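Preparing PET bottles for kerbside or depot recycling
Brala Resource Notes, Wilton. Revised May.

This page covers clear PET drink bottles up to 3000 mL. It does not cover HDPE milk bottles, glass, or cartons. Collection rules differ between councils, so check the lid of your bin first.

What you need
A sink or bucket, a pair of blunt-tipped scissors, and a crate or sack for storage.

Step 1. Empty the bottle
Pour out all liquid. Tea, juice and soft drink residues ferment in storage and attract wasps. Add a small amount of water, cap, shake and drain. Detergent is not required.

Step 2. Remove outer wrap
Strip any bag, film or multipack wrap. Soft plastic is a separate stream and jams the screens at the Birivville sorting line.

Step 3. Deal with the label
Shrink sleeves cover most of the bottle and can cause an optical sorter to misread the resin. If there is a perforated line, tear along it. Otherwise slit the sleeve from the top with scissors, cutting away from the hand. Small glued paper labels may stay on; they come off in the hot wash.
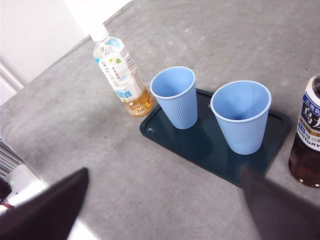
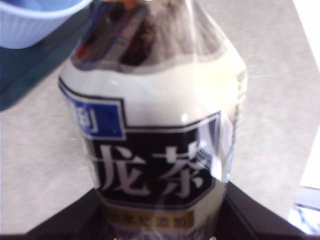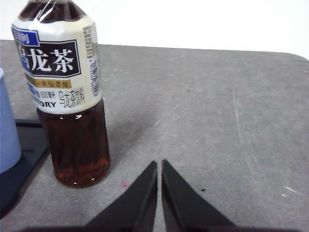
Drink bottles with labels on.

Should the cap go back on the bottle?
For the Wilton kerbside service, leave it on. A loose cap is small enough to fall through the first screen and goes to landfill. For the Baran depot, take it off and drop it in the cap tub beside the counter.

Step 4. Flatten or leave whole
Kerbside: squeeze the air out lengthwise, then refit the cap. Do not crush end to end, as a flat disc is sorted as paper.
Depot: leave whole. The counting machine reads the barcode and rejects crushed bottles. If the label carrying the barcode has been removed, hand the bottle in at the counter.

Step 5. Store and deliver
Keep bottles dry and out of direct sun. A standard sack holds 200 bottles of 600 mL if flattened. The Baran depot accepts up to 267 whole bottles per visit without a booking. Larger loads need 14 days' notice.

Common faults
Bottle rejected twice: wipe the barcode and feed base first.
Sack smells: bottles were capped before draining. Repeat step 1.
Sleeve will not tear: warm it briefly under the hot tap, then slit.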